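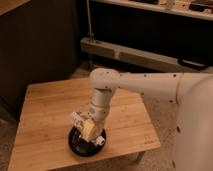 Table and Tableware: Pieces from the Valside Room

Gallery page, updated Apr 1, 2020

The Valside Room is the smaller of the two study rooms kept by the Bodoma Household Collection. It is given over to the everyday table: the surfaces at which people prepare and eat food, and the plain dishes that stand on them. The picture at the head of this page shows one of the light wooden tables with a round black dish set near its centre. Notes on the dish, the table and the use of the room follow.

The dish

Black tableware forms a modest part of the collection, with 26 pieces catalogued to date. The example shown is circular, with a raised rim and a glossy dark surface. Dishes of this form are grouped in the catalogue under serving and side ware, as their makers seldom recorded a single intended use. A rim of this kind is useful for small portions and for anything that might otherwise slide or roll - olives, cut fruit, a wedge of cheese.

The small block above the dish is pale yellow. Light colours of this sort read clearly against black glaze and black enamel alike, and the catalogue recommends them to visitors who are comparing dark wares for the first time.

The table

The wood has a warm honey tone, against which the black of the dish stands out strongly. Light wooden tables were chosen for the Valside Room after a review of the earlier furniture, which was painted grey and made the darker pieces difficult to study. Tables are wiped with a soft cloth at the close of each session. Visitors are asked not to place bags, bottles or wet umbrellas on them.

The wider collection

The Bodoma Household Collection holds 300 items of domestic tableware, of which 80 came from the Kwok bequest. The bequest is strongest in bowls and shallow dishes, many of them in dark colours. A further group of seven serving boards was transferred from the Tosinley store and is now kept in the cupboards of the Valside Room.

Using this gallery

Pictures on this page may be reproduced for teaching and private study, provided that the collection is credited. Requests for larger copies should be made in writing to the collection office, giving the title of the page and the intended use. Catalogue entries for the Kwok bequest are available on request - please allow time for a reply, as the entries are held on paper.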